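Pinden 822 Countertop Sealer

Water-based penetrating sealer for marble, limestone and other polished stone. Supplied ready to use. Do not dilute.

Contents: 700 ml
Coats: 2
Finish: natural, no added gloss
Made by Inedness

Preparation
Clean the surface with a neutral stone cleaner and let it dry overnight. Remove old wax or topical coatings before sealing.

Application
Apply a thin, even coat with a lint-free cloth. Wipe off any excess before it dries. Apply the second coat after four hours. Treat front edges and sink cutouts the same way as the top.

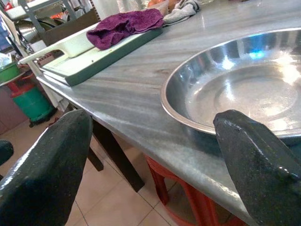 Storage
Keep the cap closed and store upright. Protect from frost. Product that has frozen must be discarded.

Ordering
Single bottles and cartons are sold through Sachdeva. Safety data sheet available on request.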